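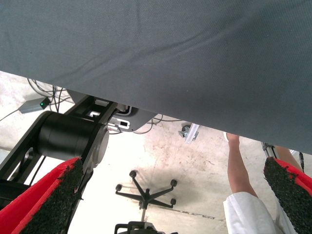 Gopinath wrote that gray cloth shows less than blue, and that he'd take gray for anything that has to live near a concrete floor. Fine, Gopinath, you win, I went with gray! But I still have a question about the hems, so keep reading (and Usha, I haven't forgotten your chair thing, it's at the bottom).

So I bought 12 yards from the remnant place in Stelport, back in August when they were clearing out the end rolls. It's a plain weave, pretty fine, and it creases if you so much as look at it. I washed one piece and left the other alone to see how much it would shrink, and then of course I got them mixed up. I think the washed one is the one with the softer edge. I'm going with that.

Usha Nair wrote:
> Do you let your covers go all the way to the floor or stop short?
> Mine drag and pick up every bit of grit in the shop. I was going to
> take 7 inches off but Anil says I'll be sorry. Also, has anyone
> found a way to get brown marks out of bare concrete? I've scrubbed
> and scrubbed.

Stop short! Mine dragged for a whole winter and the bottom edge looked like a mop. Seven inches sounds like a lot, though. Pin it up first and live with it a while, and if you have cords running under there you'll be glad you can still get at them without lifting the whole thing.

On the concrete, I've given up. Mine has blotches that were there when I moved in and I expect they'll be there when I leave. Châu swears by a paste you leave on overnight under plastic. I tried it on one patch and now I have a clean patch, which bugs me more than the stains did.

Now, chairs. If all you need is a five-leg base with casters, don't buy a whole new chair. The used office place in Stestville had bases for 39 dollars last time I was in, and they'll let you try your own seat on it in the store if you lug it over there. Check that the casters suit a hard floor, the carpet kind skate all over the place.

Back to hems. Single fold or double on a cloth this thin? I have a cone of gray thread and a free evening and I'd like to get it done before I talk myself out of it.

Faraji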